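Handheld grippers on the day shift: notes after the first month

We started recording table work with handheld grippers at the Cunau site in June. The aim is plain enough: people do the job with the grippers in their hands, and the recordings go into the policy that will later run the Zandow arms.

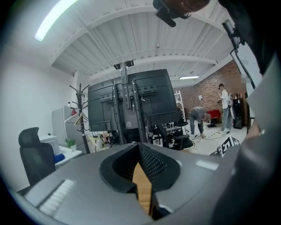
Kukance Durán
Process engineer, Cunau site

Posted 2025-07-14

The first thing that changed was the unit of work. Before, a shift was measured in finished trays. Now it is measured in accepted episodes. In June we logged 463 and kept 297. Most of the rejects were tracking loss - a marker turned away from the camera, or a wrist rotated too fast.

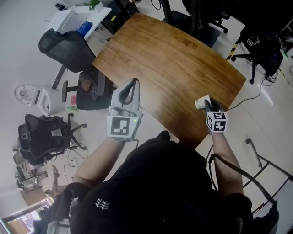 Two grippers over the table, with a small white cup in the right one.

Operators work with both hands at all times, even when one gripper only waits. That is harder on the forearms than the old job was. We cut the recording block and put in 5 minutes off the grippers between blocks. Rejects in the last part of the shift went down after that.
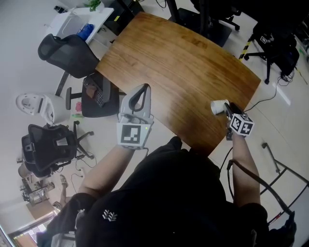 Cable routing is still a daily complaint. The right-hand cable pulls when the reach is long, and people shorten their reach without noticing, so the data ends up with a short reach too. I have asked for a longer lead and a clip at the elbow.

The job description has not caught up. Two operators now review episodes as well as record them, and neither task is in their pay grade. I raised this with the plant office and have no answer yet.

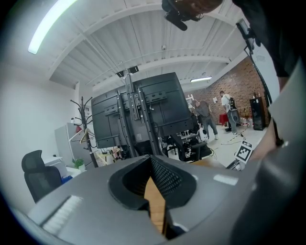

The room over the top of a gripper, monitor stand in the middle.

Next on the list is a written rule for when an operator may discard an episode on the spot. At present each person decides alone, and the reject logs are hard to compare.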